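Vistoria da cozinha – Callville, sala 13
Feita por mim, Toshiko Hamada, em 6 de agosto de 2023

Extintor: OK, validade até dezembro (já anotei pra não esquecer!)
Mangueira do gás: trocar. Está ressecada perto do registro e eu não gostei nada.
Saída de emergência: OK – mas tirem as caixas da Shimada do corredor, gente
Tomadas: uma frouxa, chamado 331 aberto
Bancadas e bandejas: OK
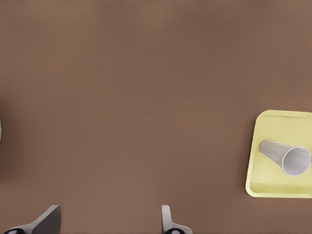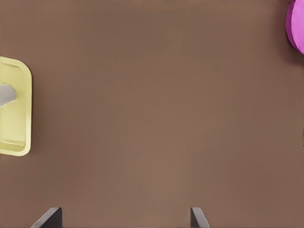

Item 5: tampo marrom e bandeja amarela, nas duas fotos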